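# About Kusmont

Kusmont is a small company that teaches robots to do household work, starting with laundry. Octavio Benítez and Eyerusalem Gebretsadik started it in January with one table and two hand-held grippers. People fold clothes with the grippers, we record how they do it, and the robots learn from the recordings.

## Our open days

We open the workroom to schools, neighbors and other companies. The last open day was Sunday, May 12, 2019, and 91 people signed in. Folding ran all afternoon at the main table.

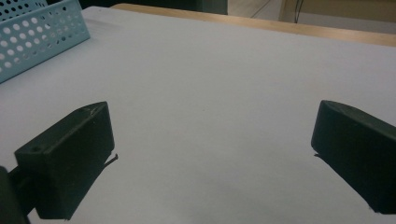

Visits last 30 minutes and groups stay small. Ánh Lại gives a short talk first, then everyone moves over to the table. Ask questions whenever you like – the person folding is used to it.

T-shirts are the main item at the moment. Towels come next, and we hope to get to button shirts after that.

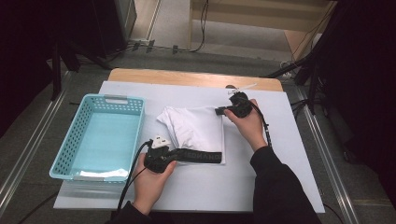
Children under 12 need an adult with them. Please leave bags and coats at the front desk and step over the cables on the floor.

## Visiting us

Anselmo Guerra handles bookings for groups and schools. Entry is free. The workroom is on the ground floor of the Clevari building, Room 364, and the side door has no steps.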